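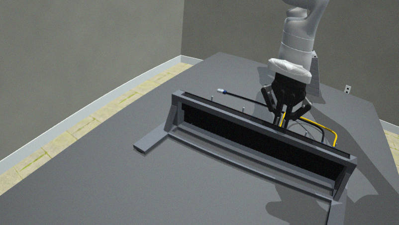 How often are the stairwell extinguishers checked?
Once a month, with the gauge reading written on the tag.

Tekin building, fire walk, March
Checked by: Dilek Kurtuluş

Extinguisher, 2nd floor landing: OK. Tag full, needs a new one.
Exit sign, room 221: dim. Battery ordered.
Door closer, room 122: slams. Adjust before next walk.
Hose cabinet 30: OK, glass cleaned.
Boxes in rear corridor: moved, recheck at 4 p.m.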